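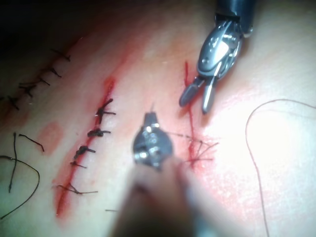 Nähen mit zwei Instrumenten auf einem Übungspolster. Am rechten Schnitt wird noch gearbeitet.

Kann die Maschine schon flicken?

Von Helge Forsberg

Seit März bekomme ich regelmäßig dieselbe Frage in die Flickstube getragen, meistens von Leuten, die gerade eine Arbeitshose mit offenem Schritt über den Tresen schieben: Wie lange macht ihr das eigentlich noch von Hand? Es gebe doch jetzt Roboter, die Wunden vernähen. Wer Haut zusammenbringt, der wird ja wohl einen Knopf annähen können.

Ich bin da vorsichtig. Ich nähe seit 25 Jahren Berufskleidung, die letzten davon für die Wäscherei Isenberg in Cletitz, und habe in dieser Zeit mehrere Maschinen kommen sehen, die mich überflüssig machen sollten. Eine davon steht noch bei uns. Wir legen Schnittmuster darauf ab.

Trotzdem lohnt es sich, genau hinzusehen, denn Nähen ist eine der Arbeiten, an denen sich die großen Versprechen vom Haushaltsroboter prüfen lassen. Staubsaugen zählt für mich nicht. Ein Gerät, das über den Boden fährt, bis es irgendwo anstößt, hat mit Hausarbeit ungefähr so viel zu tun wie ein Rasensprenger mit Gärtnern. Spannend wird es bei allem, was weich ist und sich verzieht: Bettbezüge, Socken, Spültücher, Faden. Vor allem Faden.

Faden macht, was er will. Er dreht sich beim Durchziehen auf, er legt sich unter den Daumen, er bildet eine Schlinge genau dort, wo der nächste Stich hinsoll. Wer mit der Hand näht, merkt davon kaum noch etwas, weil die Finger das nebenher erledigen. Eine Maschine muss jeden dieser Handgriffe irgendwoher haben. Bei der gewöhnlichen Nähmaschine ist das Problem elegant umgangen: Spule, Fadenspannung, fester Weg. Der Faden kann gar nicht viel falsch machen. Sobald aber zwei Greifer frei arbeiten sollen, ist die ganze Freiheit wieder da, und der Ärger gleich mit.

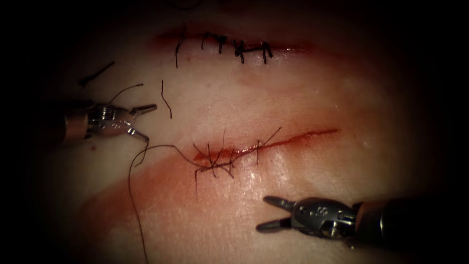 Fadenlauf · Ausgabe 16 · Seite 4

Was mir an solchen Nähten zuerst auffällt, ist der Unterschied zwischen der oberen und der unteren Reihe. Oben sitzt Knoten neben Knoten, bis auf einen etwas langen Zipfel ganz ordentlich. Das würde ich einem Lehrling durchgehen lassen. Unten liegt ein Gewirr, mehrere Enden stehen in alle Richtungen ab, und der lange Faden läuft quer über die Unterlage davon. In der Flickstube hieße das: auftrennen, neu anfangen. In der Chirurgie gelten andere Regeln, davon verstehe ich nichts, und ich will auch niemandem hineinreden, der dort sein Handwerk gelernt hat. Aber als Beweis dafür, dass uns demnächst jemand die Socken stopft, taugt es mir nicht.

Dazu kommt die Frage, wer eigentlich näht. Bei chirurgischen Geräten sitzt oft ein Mensch an den Griffen und führt die Instrumente, und einem einzelnen Bild sehe ich nicht an, ob das so ist oder ob ein Programm die Arbeit macht. Für unsere Frage ist das der entscheidende Punkt. Ein ferngesteuerter Greifer ist ein sehr teurer verlängerter Arm. Wenn ich mich an eine Konsole setzen muss, damit am anderen Ende ein Knopf angenäht wird, dann nehme ich lieber gleich die Nadel.

Bei Ekström, wo unsere Zuschnitte herkommen, sieht man das anders. Dort läuft ein Versuch unter dem Namen Aline, zwei Arme über einem Tisch, die Namensschilder auf Kittel heften sollen. Ich durfte im Spätsommer zuschauen. Der Kittel lag glatt gespannt in einem Rahmen, das Schild war schon an seinen Platz geklebt, und der Faden war eingefädelt. Unter diesen Bedingungen ging es. Der erste Kittel hat 16 Minuten gebraucht, und danach kam eine Kollegin und hat die Enden abgeschnitten. Auf meine Frage, was passiert, wenn der Kittel zerknittert aus dem Korb kommt, hieß es, das sei die nächste Ausbaustufe.

Diese nächste Ausbaustufe kenne ich von fast jeder Vorführung. Sie enthält immer genau den Teil der Arbeit, der im Betrieb die meiste Zeit frisst. Den Stich selbst mache ich schnell. Lange dauert es, das Stück überhaupt so hinzubekommen, dass man stechen kann: die Naht suchen, das Futter wegschieben, prüfen, ob der Stoff neben dem Riss noch trägt, alte Fadenreste herausziehen. Bei einer Latzhose mit Teerflecken ist das mehr als die halbe Arbeit, und bezahlt wird sie auch noch schlecht.
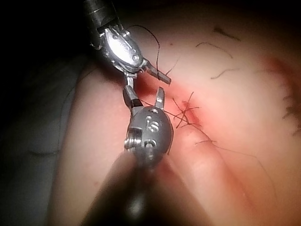 In der Flickstube haben wir selten etwas Flaches auf dem Tisch. Ellbogen, Knie, Taschenbeutel, Kragenansatz, das wölbt sich alles, und man näht um die Wölbung herum, mit der linken Hand darunter als Gegenhalt. Eine gerundete Fläche ist deshalb für mich die ehrlichere Probe als ein glatt gespannter Kittel, und dass man die Instrumente auch über so einer gebogenen Haut arbeiten lässt, rechne ich den Leuten an. Der Knoten über dem kurzen Schnitt sieht mit seinen abstehenden Enden allerdings aus wie ein kleiner Stern. An einem Kragen kratzt so etwas den ganzen Tag. Den Gegenhalt von unten, den ich mit den Fingern gebe, müsste man einer Maschine erst einmal bauen, und dann müsste sie noch spüren, wann der Stoff nachgibt.

Ich höre schon den Einwand, man müsse der Technik Zeit lassen. Lasse ich ja. Ich bestreite auch gar nicht, dass zwei feine Greifer an einem Faden eine Leistung sind, an der kluge Leute lange gesessen haben. Die Backen sind kleiner als alles, was ich mit meinen Fingern unterbringe, und wo es eng wird, hätte ich manchmal gern so etwas. Eine Pinzette mit Gelenk, von Hand geführt, würde ich für Reißverschlüsse sofort bestellen. Nur redet darüber kein Prospekt. Der Prospekt will immer gleich den ganzen Haushalt.

Und beim ganzen Haushalt wird es dann dünn. Wäsche zusammenlegen: geht in Vorführungen, solange es Handtücher sind und jemand sie einzeln hinlegt. Geschirr einräumen: geht, wenn der Teller dort steht, wo er beim Üben stand. Betten beziehen habe ich noch nirgends gesehen, jedenfalls nicht mit einem Bezug, der auf links aus dem Trockner kommt. Jeder, der einmal versucht hat, einem Jugendlichen das Beziehen beizubringen, weiß, wie viele kleine Entscheidungen darin stecken. 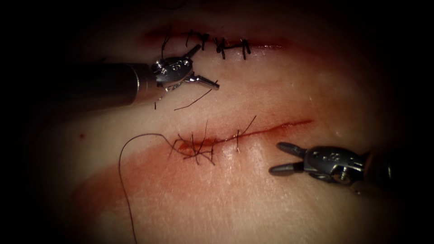

In der Werkstatt ist es kaum anders, dort fällt es nur weniger auf, weil man die Umgebung der Maschine anpassen kann. Teile kommen in Schalen, Schalen stehen in Anschlägen, das Licht ist immer gleich. So lässt sich viel automatisieren, und das wird seit Jahrzehnten gemacht. Bloß darf man das Ergebnis dann nicht mit nach Hause nehmen und erwarten, dass es zwischen Küchentisch und Katze genauso läuft.

Was heißt das für uns in Cletitz? Isenberg hat für das kommende Jahr 2 neue Nähmaschinen bestellt, ganz gewöhnliche, mit Pedal. Ich habe dem zugestimmt und gebeten, dass auch die Lampen an den hinteren Plätzen erneuert werden, denn bei dunkelblauem Köper auf dunkelblauem Garn sehe ich dort abends die Stiche nicht mehr. Die Lampen sind noch nicht bewilligt.

Mit Ekström bleibe ich im Gespräch. Ich habe angeboten, einen Korb mit Stücken hinüberzuschicken, so wie er bei uns ankommt, ungebügelt und unsortiert, dazu Garn in den üblichen Farben und keine weitere Anleitung. Wenn Aline daraus eine Hose fertig bekommt, die einen Waschgang bei 60 Grad übersteht, schreibe ich hier gern etwas Freundlicheres.

Bis dahin gilt für die Annahme wie bisher: Arbeitskleidung bitte gewaschen abgeben, Taschen leeren, und lose Knöpfe in ein Tütchen mit dem Namen darauf. Auch wenn nur noch der halbe Knopf da ist, die Größe lässt sich daran meistens noch ablesen.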